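Lirnov Opens Equipment Planning Program for Home-Scale Robot Arms

May 30, 2021 – Lirnov, a supplier of robot arms and grippers for research groups and small service companies, today opened a planning program for customers who are buying their first equipment for household tidying work. The program covers the purchase list, a two-year budget and a site visit, and it is offered before any order is signed.

Many first-time buyers price the arm and leave out the rest. In 178 purchase plans that Lirnov reviewed over the past year, the items most often missing were spare gripper fingers, mounting plates and replacement cables. Floor protection and storage bins were also left off many lists.

"People come to us with a number for the arm and a blank line for everything else," said Sandrine Perrin, head of customer planning at Lirnov. "Then the fingers wear down, and there is no money set aside for a second pair. We would like to have that talk in the first week."

Under the program, a planner visits the customer's space and writes up what should be bought now and what can wait. The write-up lists each part with its price, delivery time and expected replacement date. Customers may take it to another supplier if they wish.

Lirnov has set the following prices:

Planning visit and written budget: $800
Starter set of spare fingers and cables: $697
Full first-year parts package: $1,956

The cost of the visit is credited toward any order placed within 90 days.

The first customer to complete the program is Evholm, which is fitting out a practice room for floor pickup and sorting into bins. Romain Baudry, who manages purchasing at Evholm, said the plan moved money away from a second arm and into wrist cameras and spare parts.

"We had planned on two arms from the start," Baudry said. "The budget showed that one arm with a good stock of parts would give us more working hours this year. The second arm is now in next year's plan."
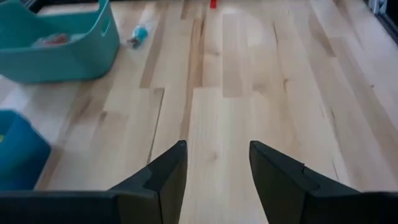 Wrist camera view of an open two-finger gripper over a hardwood floor, with storage bins at left.

Planning visits begin in July. Places for the first month are limited, and groups with a fixed budget deadline will be scheduled first. Requests should include the floor area, the type of items to be handled and the date by which funds must be spent.

Media contact: Quentin Hervieu, Lirnov press office
Planning requests: Albane Chevalier, Lirnov customer planning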